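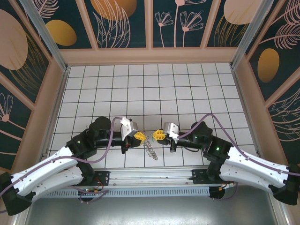 Page last changed: Thursday, 15:05

Search products Go

Girudow wall panels — teal botanical

I put these up in my own hallway in May and I'm still a bit smitten! Dark teal, with peach and gold plant motifs, and they look lovely next to plain white tiles. Each panel is 400 mm wide and wipes clean with a damp cloth. Order 2 spare if your walls are wonky (mine are). Samples go out from our Calley shop — ask for Hendrik.

Filed under: Walls & Panelling > Patterned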